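January 11, 2025
Plindumby bench, sourdough rye trials, batch 4

Fed the Kirutier starter at 7:10, same jar as before. 300 g whole rye, 277 g water, a spoon of the old starter. Smelled of green apple, a little sharper than yesterday. Doubled by noon, domed on top, started to sink at 12:40. I used it at 12:50, which is later than I wanted.

Two doughs today. A has the Montecinos rye, B the Zidstead. Salt the same in both, 2%. Water temp 84 F for A. For B I forgot to check until it was already in the bowl, then got 79 F. Put B nearer the oven to make up for it. Not a clean comparison, noted.

A came together fast and stuck to everything. B was stiffer and took 177 g more water over the mixing, a bit at a time, and still felt tight. The Zidstead bag is a coarser grind than the last one we had. Need to ask if they changed the mill or just the sieve.

Bulk: A 2 h 15, B 3 h. Tins greased with lard, tops dusted. Final proof until pinholes showed on the surface. Oven at 480 F for the first 15 min, then down to 390 F. Center of A read 207 F when I pulled it. B 205 F.

Crust on A split along one side. B held its shape but came out pale — I think the rack was one slot too low.

Running total of flour since we began the log is 2,919 g, not counting what went to the starter. Reorder Montecinos before it drops under one bag.

Loaves are wrapped in linen and not to be cut until tomorrow. The write-up goes on the wall screen for the Monday group once the crumb is logged.

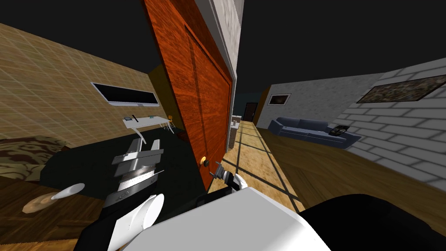
Kadir Kozan: B wasn't underproofed, in my view, it was cold. Three hours at that temperature is more like two. I'd run it again at 84 F before blaming the grind, and hold the extra water back to 100 g.

Fine. Batch 5 is B only, water at 84 F, checked before it goes in the bowl. Rack up one slot. Starter used at the peak this time — set a timer for 11:45.

Still to do: wash the small tins, relabel the rye bins, find the other probe.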